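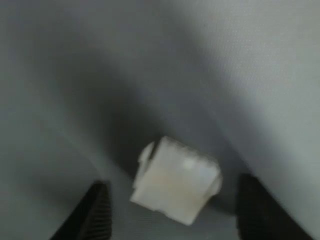
Dedos abiertos a ambos lados de la pieza blanca, sobre tela gris.

Lista de inspección previa a la compra - celda de manipulación, proyecto Lumora
Taller de Flernum. Revisión de junio.

1. Dedos de la pinza
Estado: conforme, con comentario.
Los dedos son negros y el izquierdo lleva un estriado fino en la cara interior, que nos gusta bastante para piezas pequeñas. Aun así pediría un juego de repuesto desde el principio. Brurkine los ofrece a 300 euros y, la verdad, duele menos pagarlos ahora que en plena campaña.

2. Superficie de trabajo con tela
Estado: conforme.
Con los pliegues la pieza queda inclinada, y es justo el caso que queremos cubrir. Reservad algo de presupuesto para telas, por favor, que siempre se nos olvida.

3. Cableado sobre la mesa
Estado: pendiente.
Antes de ampliar nada hay que comprar canaleta y bridas, y cerrar como es debido el extremo del cable trenzado.

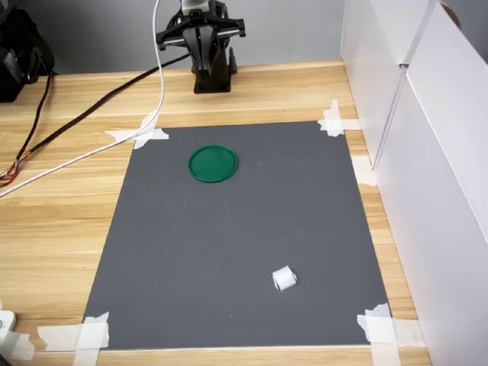
Mesa, tapete y cables en el lado izquierdo.

Me detengo un poco más en este punto, y perdonad la extensión: los hilos rojos, naranjas y amarillos asoman junto al borde izquierdo y conviene protegerlos con una caja de conexiones. Va en la partida de seguridad, dentro de los 1,000 euros ya apartados.

4. Fijación del tapete
Estado: pendiente.
La cinta blanca de las esquinas cumple, pero para un montaje estable prefiero perfiles atornillados. Ene nos ha pasado oferta y está en la carpeta, página 17.

5. Paneles laterales
Estado: revisar.
Entre los dos paneles blancos de la derecha se ve una pequeña rendija. Pedid escuadras con el mismo pedido de los perfiles y nos ahorramos un porte.

Total solicitado: 3,635 euros, con repuestos incluidos. Si alguien quiere añadir algo, encantados de leerlo - mejor antes de que salga el pedido a Brurkine.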